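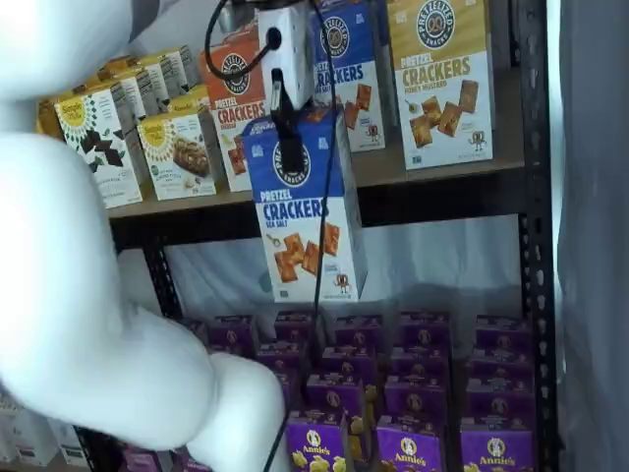 Pretzel crackers, sea salt, at the shelves.

30/01/2021

Sodium log, week five. The home cuff read 442 over nothing this morning, which means the battery again. Replaced both cells and got a believable figure on the second try. Wrote down the second reading only. Dr. Leung wants the first one thrown out regardless, and I have stopped arguing with her.

Spent the forenoon on the cracker problem. The target is a snack that stays inside the afternoon allowance and does not leave me in the kitchen again by four. Since December I have been working from the label and the kitchen scale together. The label gives sodium per serving, and a serving is a weight, so the scale settles it. I had been counting crackers, and my count ran high every time. Broken pieces at the bottom of the bag were the main source of error. They now go in the dish with the rest and get weighed.

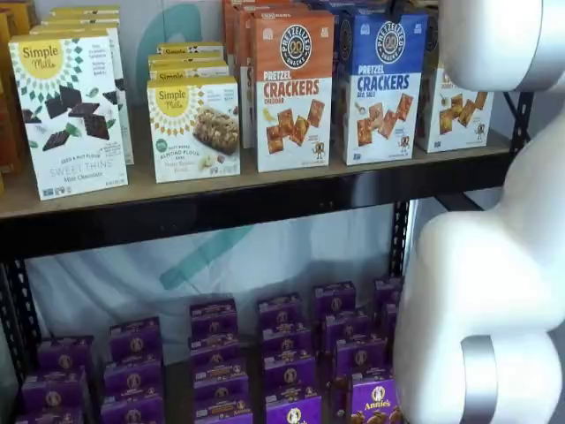 Upper shelf with the Simple Mills, purple boxes underneath.

Yaa Tsikata called at noon. She is on the same plan and has gone over to unsalted rice cakes entirely. I tried them for two days last month and found I made up the difference at supper with pickles, so the daily total came out higher than with ordinary crackers. She suggested vinegar on cucumber. Bought a cucumber.

Lunch was lentils cooked without stock. Cumin and lemon at the end, no salt in the water. The texture was right after I cut the heat earlier than the recipe says. Flavor acceptable — more lemon next time. Total for the meal went into the spreadsheet at 445 mg, nearly all of it from the bread. The bread is the next item to deal with. Ka-ming Tsao bakes his own at half the usual salt and says the dough rises faster and needs watching. He will send the recipe.

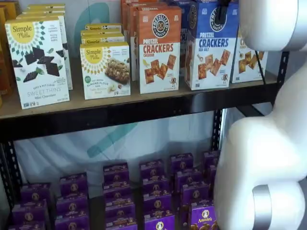 Boxed snacks on two levels.

Rearranged the pantry after lunch. Low-sodium items at eye height, everything else on the floor level behind the flour. Found two cans of Nellov soup I had forgotten. One can is most of a day's allowance, so both go to Shih-chieh, who has no such limits and likes the tomato.

Walked to Choi's for lemons. Cold, wind from the north, back inside the hour. Knee fine on the hill, slightly stiff on the stairs. 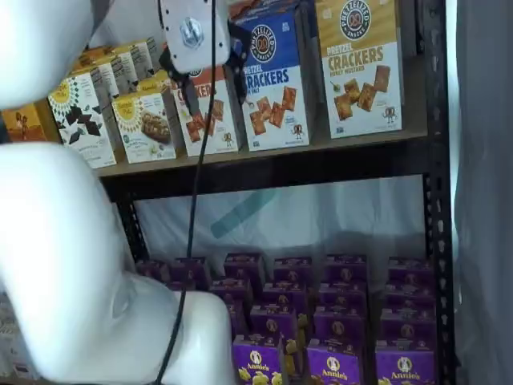 Cracker boxes, upper shelf.

Evening reading taken seated, left arm, after the usual rest. Lower than the morning. One good evening does not make a trend, and the chart has to go to the clinic with all the readings on it. Cucumber with vinegar at nine. Too sharp. Will dilute the vinegar tomorrow and slice thinner.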